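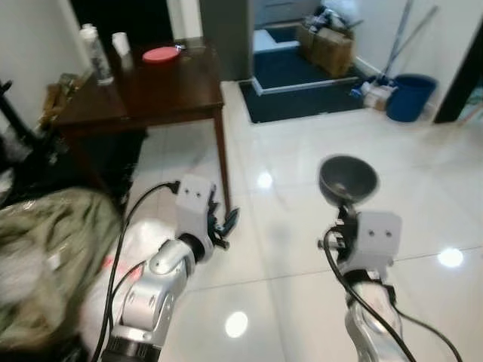

Qui sommes-nous

Brultileck constitue des jeux de démonstrations pour la manipulation à deux bras. L'atelier de Tasturdale, ouvert en avril par Lorraine Lambert et Mirela Medeiros, compte 8 opérateurs et 32 tâches au catalogue, principalement domestiques : saisir un bol, débarrasser une table, ranger de la vaisselle.

Méthode

L'opérateur pilote les deux bras à distance. Les positions articulaires, l'ouverture des pinces et les flux vidéo sont enregistrés sur une même base de temps. Pour certaines tâches – ouverture de tiroirs, essuyage – le bras est guidé à la main. Chaque tâche est répétée 55 fois, avec des positions de départ variables. Les essais manqués sont conservés et annotés à part.

Contact

Demandes techniques : Mirela Medeiros. Contrats et licences : Lorraine Lambert.

Page mise à jour le 30/10/22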